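Workshop Builds > Arms and Grippers
Pulling RAM with the arm at the Ormsby shop - force limit questions

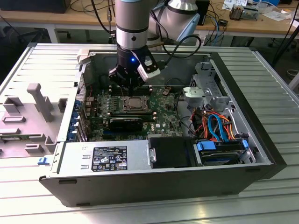

slotnut
What closing force do you use on a DIMM?

benchrat_40
Start at 12 newtons and only go up if the stick slips in the fingers. The sockets hold harder than you expect, but the grip isn't what frees the module, the latches are. If the latches are still closed no amount of squeeze will help you.

slotnut
OK. I was at 30 and leaving marks on the edge of the board. Some background for anyone new to the thread: I'm trying to get old desktops stripped on the arm at the shop. The order is RAM first, then graphics card, then drive. Side panel and cooler come off by hand before the arm does anything. I have no plans to automate the cooler.

tinsnip
Which case are you using for the first one?

slotnut
A Dell tower with blue plastic latches on the card slots and blue rails on the hard drive. I like it for this because most of it comes apart without a screwdriver. It lies on its side on the slotted table with the open side up, so every move is straight down and straight back up.

ohmwrecker
I'd do the drive first. You've got a blue SATA cable and the power wires spread out right by the cage, and sooner or later the gripper body is going to catch one. RAM is the tightest reach in the whole box and you're making it step one.

slotnut
RAM is first so the slots are clear before I start pulling on anything heavier. Cables I can tape down.

ohmwrecker
Tape works until it doesn't. I ran a similar job with a Tuleck gripper and lost a weekend to one loose wire. Your call.

benchrat_40
I'm with slotnut on the order but I'd watch that processor. It's sitting in the socket with the heat spreader bare, close to where the fingers go. Take it out or put a cover over it.

slotnut
Good point. I'll print a cap for it.

tinsnip
How are you holding the case still? On mine the whole tower lifted with the card.

slotnut
Planning on two Tomau toe clamps in the table slots, one on each long side. Approach speed is 400 mm/s down to a safe height, then 21 for the last part.

ohmwrecker
21 is fine. 400 over an open case is too fast for me, but I'm not the one paying for your fingers.

slotnut
I'll drop it by half for the first runs. Will post the Dodby script once the latch step works without me poking it with a screwdriver.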